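Standby power in student rooms: what we found at Fendgate halls
Project report, second year Energy and Buildings module
Group 12. Written up by Uthai Thepsuriya

Background

Started from an argument over the electric bill in a shared house. One of us said leaving stuff plugged in costs nothing, another said it was half the bill. Neither had numbers. So that became the project.

Standby power = what a thing draws when it's switched off at its own button but still plugged in and live. TVs, speakers, game consoles, chargers, microwaves with a clock. We left out fridges and routers as people want those on all the time.

What we did

Survey first. Paper form through the doors at Fendgate and at the Collwood block, plus an online version for people living out. 152 came back that we could use. A few had the first page only so those went in the bin.

Then the measuring. Borrowed plug-in meters from the department store room, signed out in September and handed back late (sorry). Each meter stayed in a room overnight, and the student wrote down what was plugged in and whether it was on, off or standby. Reading taken in the morning before lectures. Some people forgot and had to do it twice.

We did Fendgate first, then Collwood. Wanted to do Fleltach House aswell but couldn't get permission in time.

What came out

Phone chargers hardly matter. With no phone on them the meter mostly showed zero, could be that it just can't read that low. Everyone in the survey thought chargers were the worst thing so this was the main suprise.

Old hi-fi and speakers were the worst. One amp bought second hand drew nearly the same off as on. Consoles depend on the settings, the "instant start" option makes a big difference and hardly anyone had changed it. Microwaves steady but small.

For working out a cost: 1 watt left on all year is 8.76 kWh. A room drawing 12 watts on standby comes to about 105 kWh a year. Not half the bill, not nothing either.

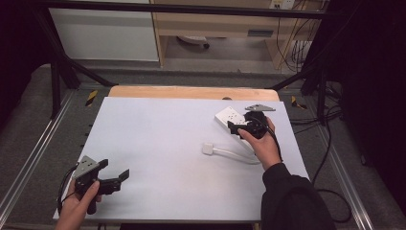

People were asked why they don't switch off at the wall. Most common answer, socket is behind the bed or desk. Second was forgetting. Third was losing the clock or settings. Hardly anyone said they didn't care, though maybe you wouldn't write that on a form.

Problems

Meters not all the same model, so small readings aren't really comparable. One night per room is too short. The people who said yes to a meter were probably the ones already interested. We should of asked for the age of each item and didn't.

Karagiannis, the textbook we used for the method, says to log for a full week. Would do that next time.

If we carried on

Fleltach House, longer logging, same meter everywhere. Also try putting stickers by the wall switches in one corridor and none in the next, then compare.

Spreadsheet is in the group folder, second tab is the clean one. Ignore the first tab.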